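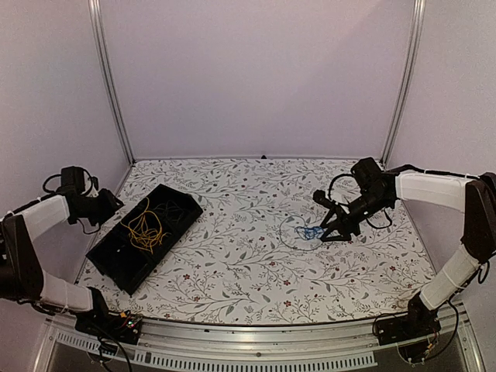
*Reading time: 6 minutes*

**Unit 9: Sorting and Storing Loose Wire**
Course handout, Domestic and Workshop Organisation
Module tutor: Shalini Dubey

This handout accompanies the practical session and should be read before attendance. Students who missed Unit 8 (cords and plugs) should obtain the notes from Nghĩa Hầu at the Prikside site.

## 9.1 Scope

The unit deals with short lengths of thin wire that have been kept without a reel. Mains cable and anything still attached to an appliance are excluded.

## 9.2 Sorting by colour

Colour is the first division used in this course. It can be judged at a glance and requires no measuring. Yellow, black and blue wire are each given a separate place, and a second division by thickness is made only once the colours have been parted.

A divided bin is preferred to a set of separate pots. The dividers keep each tangle from catching on the next, although a springy tangle will still send loops and strands sprawling, as the yellow wire does in the illustration. Such strands should be tucked in before another colour is added.

Black wire requires particular attention. Against the dark interior of a black bin it is hard to make out, and in the illustration it can easily be missed in the compartment farther back. Students should check every compartment by hand before recording it as empty. Bins with a pale lining are available from the Dankwa store on request.

## 9.3 The work surface

- Clear a space beside the bin wide enough for one tangle to be opened out.
- A patterned covering is acceptable for coloured wire. Fine grey stems in a print may be confused with thin grey or grey-blue strands, and a plain sheet should be laid over the print for these.
- Work on one colour at a time.

## 9.4 Handling a tangle

Lift the bundle at its most compact part and let any wide loop lie open on the table. Do not pull a free end tight. Trace the loop back to the bundle, loosen the crossing, and repeat.

## 9.5 Preparation

Read Itard, chapter 5, and bring one unsorted tangle from home. The session takes place in Room 326.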